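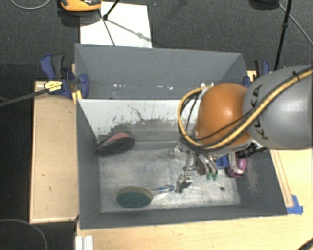 To: Setville Records Forum
From: Office of the Town Archivist, Setville
Date: February 15, 2026
Subject: Re: Retention of paper permits after scanning

Dear members,

Thank you to those who replied to the November notice. The question below was raised by several departments and is answered once for the whole list.

Ming-te Cheng wrote:
> Our department has finished scanning its building permits through
> file box 200. The paper copies are taking up a full room at the
> Clivesik annex. May we destroy the originals now, or must we wait
> for the review? Also, does the rule cover oversize drawings? Some
> of ours were folded before they were scanned, and the creases
> hide parts of the lettering.

Paper originals may not be destroyed until the department has received a signed release from this office. A finished scan is not a release. Please submit Form 11 with a list of box numbers and the first and last permit number in each box. Requests are handled in the order received, and the review normally takes nine business days.

Permits issued before 2000 are to be kept on paper permanently, whether or not they have been scanned. Boxes holding both older and newer permits should be sorted before the form is sent in.

Oversize drawings are covered by the same rule. Drawings with hidden or unreadable lettering must be flattened and scanned again, and the new file should carry the same permit number followed by the letter R. Please do not delete the first file until the second has been checked.

Departments that store files in Candex should leave the retention field blank. This office will fill it in when the release is signed.

Further questions may be sent to the list.

Office of the Town Archivist
Setville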